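Travetti says its peel-and-stick floor is done in a day. Read the small print

Travetti wants you to believe that a kitchen floor is now a Friday job. The company's new line of stick-down panels, called Nollitz, goes on sale in November with the promise that anyone who can peel a sticker can lay it, and that it will stay put for 2 years or your money back.

It is a nice promise. It also comes with a warranty sheet that takes most of it away again.

To make a claim, buyers have to show that the old floor was flat, clean and primed before the first panel went down. The primer has to be Travetti's own. It is sold separately at $80 a can, and the company would not say how many cans a normal kitchen needs. "It depends on the floor," said Birutė Petrauskas, who handles sales for the line. Asked what happens to a customer who uses a different primer, she said each case would be looked at.

Then there is the price. Travetti's ads say a small kitchen can be done for $500. The order page put the same kitchen at $577 once shipping was added, and that was before any primer. Petrauskas said the ads refer to "materials only" and that the company sees no conflict between the two figures.

Darius Luik, who has laid floors for most of his working life, isn't sold. He has pulled up plenty of stick-down flooring and says the trouble is nearly always at the sink and the back door, where water gets under an edge and the glue lets go.

"They all stick on day one," he said. "Call me after a winter."

Travetti points to tests done by Raudsepp, a lab it hired itself. A summary of the results runs to a single page and says the bond "performed well" under damp conditions. It doesn't say how damp, or for how long. The full report is not public, and Raudsepp sent our questions back to Travetti.

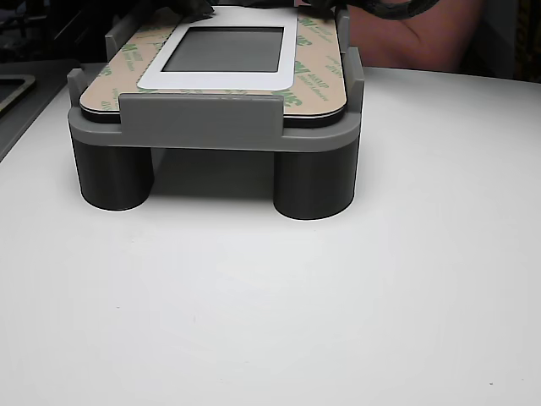

Tan adhesive liner with green lettering covers a flat panel held in a gray fixture.

Rival firm Gunov, which sells click-together flooring and so has its own reasons to complain, has asked Travetti to drop the word "permanent" from its ads. Povilas Vaher of Gunov said a floor with a 2-year warranty should not be sold under that word. On that narrow point it is hard to argue with him.

Travetti said it is "reviewing the wording." The ads were still running as of this morning, with the word in the same place.

Shoppers who want to try the panels can order a sample pack. The money-back offer does not cover samples, or panels laid in bathrooms, or any panel that has been lifted and put down again.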